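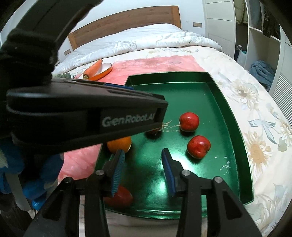

Home Stories Shop Letters About

Search this site Type and press enter

Peiyu Song eats fruit in bed, and would like it known that she started long before it was a lifestyle. "My grandmother had a tray for it," she says. "Green metal, shiny sides, chipped to bits. You could wipe it down in two seconds. Try that with a duvet."

We are talking in the bedroom of the flat she shares with Berkay Saraç, who has strong views about crumbs and has gone to make the tea so as not to air them. The flat measures 27 square metres. There was a table once. It went in March, to make way for a bigger bed, and the bed has been doing the table's job ever since.

Apples are her mainstay, with an orange when she feels like making an effort. "Never peel an orange over a floral cloth," she says. "You'll find bits of it in June." Carrots get a plate to themselves, on the grounds that they are a vegetable and should be kept apart. She says this quite seriously.

Saraç comes back with two mugs and nowhere to put them. "I grew up in a house where you sat on a chair," he says. He once bought her a folding bed table made by a firm called Horo. It folded, he admits, mostly while in use.

And the plastic bags the shopping comes home in? Song keeps them for the peel. Saraç says she keeps them for ever. There is a drawer in the kitchen that no longer shuts, and he offers to show me. Song tells him to drink his tea.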